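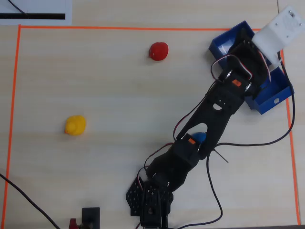
2022-06-24

I slept badly again and woke up before five, so I made tea and sat at the window until the street became noisy. The letter from the archive came yesterday and I think I read it too many times in the evening.

They found the page. The farm is called Kuusk in the old land register, and the first entry is from 1672. My grandmother always said that our people came to that farm "after the big war", and I believed for years that she meant some war of her own childhood. Now I must think again. The name of the farmer is difficult to read in the copy. It can be Jaak or Jaan, the last letter has a long tail that goes into the next line. Heike Wiegand from my reading circle knows the old German handwriting much better than me, so I sent her the copy and asked her to look at it without telling her what I hope to see.

The whole morning I worked, or I tried to. At eleven I had a call with Dörte Kröger about the translation for Mosance. She wants the second chapter earlier than we agreed in February. I said yes too quickly, as always. After the call I was angry with myself and washed all the kitchen cupboards, which did not need it.

In the afternoon Heike wrote back. She reads Jaan. She also reads one small word after the name that I did not notice at all, and she thinks it means "newcomer" or maybe "new settler". I read her message standing in the hallway with my shoes on, because I was going out to buy bread. I forgot the bread and walked to the river instead – there I sat on the low wall and watched the swans with their gray young ones.

It is strange to feel something for a person about whom I know only one word. He came from somewhere, and the clerk did not write from where. Maybe the clerk did not ask. I am also a newcomer in this country, already 11 years, and in the offices they still ask me to spell my name two times.

Mother called after supper. I told her about Jaan and she was quiet, then she asked if I am eating enough. Later she remembered that her father had a wooden chest with a year burned in the lid, but she could not say which year. The chest stayed with her cousin. I will write to him, although the last time we spoke was at the funeral and I was not so friendly.

The archive wants 45 euros for the next pages. I will pay it when Dörte's invoice is settled.

Tomorrow: bread, the post office, four pages of chapter two. The lime tree in the yard has started to smell and I leave the window open tonight.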